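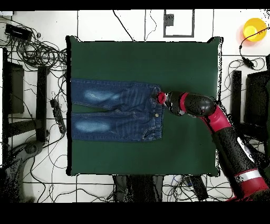
**Abb. 3:** Jeans, flach ausgelegt, Bund rechts. Auf beiden Oberschenkelpartien sind die hellen Sitzfalten zu erkennen.

### 3.2 Ausbleichungen als Tragespuren

Kaum ein Kleidungsstück führt so bereitwillig Tagebuch wie die Jeans. Der Grund liegt im Färbeverfahren: Indigo lagert sich beim Baumwollgarn vor allem an der Oberfläche an, der Kern bleibt heller. Wo der Stoff reibt, tritt dieser Kern hervor, und es entstehen Muster, die sich mit etwas Übung lesen lassen. Gerade das macht Denim für die Alltagsforschung so ergiebig!

Für die Sammlung Oranen haben wir 1.559 Beschreibungen gebrauchter Hosen ausgewertet, die Benedikt Imhof erstmals nach Tragezonen verschlagwortet hat. Wir unterscheiden 6 Zonen, von der Hüfte bis zum Saum. Am aufschlussreichsten sind die strahlenförmigen Sitzfalten am Oberschenkel (im Handel »Whiskers« genannt, vgl. Abb. 3). Sie können beim Tragen entstehen, werden aber seit Jahrzehnten auch ab Werk erzeugt, durch Schleifen, Lasern oder Bleichen. Auffallend gleichmäßige Muster auf beiden Beinen sprechen eher für die Fabrik, doch ein sicheres Kriterium ist das nicht.

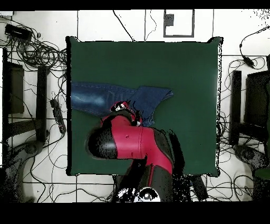
**Abb. 4:** Jeans mit umgeschlagenem rechten Ende; der Umschlag zeigt ein dunkleres, satteres Indigo als die verblichenen Partien am Bein.

Besonders reizvoll finden wir den Farbvergleich innerhalb eines Stücks (Abb. 4). Helle und dunkle Bereiche liegen oft nur eine Handbreit auseinander, und die Beschreibungen gehen damit wunderbar verschieden um. In den Texten aus Skorcombe ist von »müden« und »wachen« Stellen die Rede, ein Wortpaar, das wir gern in die Kodierung übernommen haben. Der Bestand Räsänen bleibt nüchterner und notiert lediglich Helligkeitsstufen.

Offen ist vorerst, wie sich beide Vokabulare aufeinander abbilden lassen. Ein erster Abgleich im Februar ergab für die Knie gute Übereinstimmung, für den Saum dagegen kaum. Abschnitt 3.3 nimmt deshalb die Saumkanten gesondert auf.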